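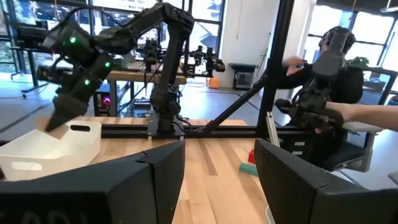
A reader of my last block post wanted to know why I bother with bins at all, when one big bag would hold everything and you could just tip it out and go. Fair question! We had the one big bag for years. It lived behind the door, it weighed a ton, and every time somebody wanted the little red pieces the entire bag had to be emptied to find them. Then it all had to go back in, which is how you end up with blocks under the radiator until spring.

So bins it is. I've been sorting the block collection for the Dredberg toy lending room, and I promised a gallery this time instead of another wall of text (you know me, there is still some text). The collection came to us from the old Drillement playgroup in three sacks and a suitcase, 358 pieces by the list that came with it, and the plan is to get it into sets that a family can carry home under one arm and bring back more or less complete.

Reds and greens first

I began with the reds and greens for the silliest possible reason, which is that they were on top. But it worked out nicely. They stand out so well on a pale table that you can walk away, make a coffee, come back and see right off what still needs a home. The yellows are going to be a pain. I tried a few on the same wood and kept putting my sleeve on them.

My one rule for this stage is that nothing gets stacked. I love a tower as much as anybody, but the minute a tower goes up I stop sorting and start playing, and there goes the afternoon. Blocks stay low and spread out, with a bin close by to drop them in. Here's the table with a few pieces out, one red already in the gray bin and the rest waiting their turn.

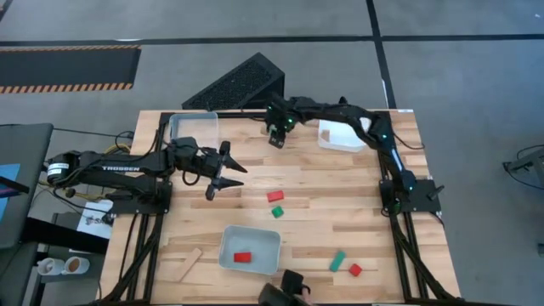

About those bins

I get asked about the bins more than the blocks. I like the see-through kind, or nearly see-through, with rounded corners so the small stuff doesn't wedge itself in and stay there. If you can tell what's in it without taking it off the shelf, a five-year-old can too, and then you don't get all of them pulled down at once.

I did try labels. I had a whole system from Skemard with little colored tags that clip on, and it looked so good for a week! Then the tags came off and got traded like baseball cards. Now I put one block of the right color near the front and call that the label. It has held up fine so far.

Size is where I went wrong the first time. I bought them far too deep, and a deep bin is just the big bag again with harder sides. Somebody still has to dig. What you want is something low enough that a kid can get a hand flat on the bottom without tipping it over. For the table I'd go even shallower, and I'd take handles over lids every time (I have lost so many lids).

And do get down and look at the table from block height once in a while before you say you're finished. From up above everything seems picked up, and then you crouch and find the piece that slid around behind something. 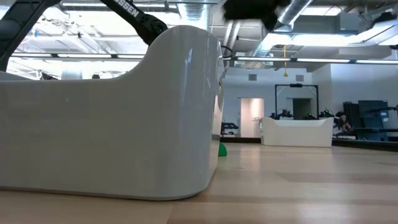 Big white bin, and a bit of green peeking out past the right end.

Greens are the worst for this, by the way. I don't know why. The reds get noticed and the greens sneak off, and at the end of the October sort we were 37 pieces short of the list, with green the color we kept coming back to. A good few turned up later inside the suitcase lining. I'd checked the suitcase twice.

Odds and ends

Every block collection has its odds and ends: the short tubes, the thin bits, the pieces that clearly came from another set in another decade. I used to pull them all out and put them in a bag marked "misc," where they were never seen again. These days I let them stay on the table with the ordinary blocks for a while, and see what they want to be. A short cardboard tube standing next to a green block is half a castle already. 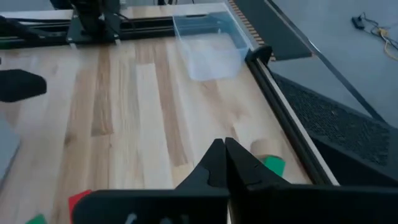

The tubes get squashed sooner or later, of course, but they cost nothing to replace and the kids go straight for them. I put a couple in with each set and don't write them on the list, so no family has to feel bad when one comes back flat. Same with anything that has an odd angle on it. It goes in with whatever color it matches and it usually ends up as a roof.

The wood under all this gets a rub with Czerwiński oil a few times a year, the kind in the squat tin. Let it soak in overnight before you put blocks back on it. I was impatient once and had greasy blocks for days, and so did the first family who borrowed them (sorry again!).

Next up are the yellows and blues, and then the long planks that don't fit in any bin I own. I'm thinking of a canvas roll with ties for those, the sort people keep paintbrushes in, only bigger. If you've sewn one, please send me the measurements, and tell me what you used for the ties, as my last ones frayed to nothing.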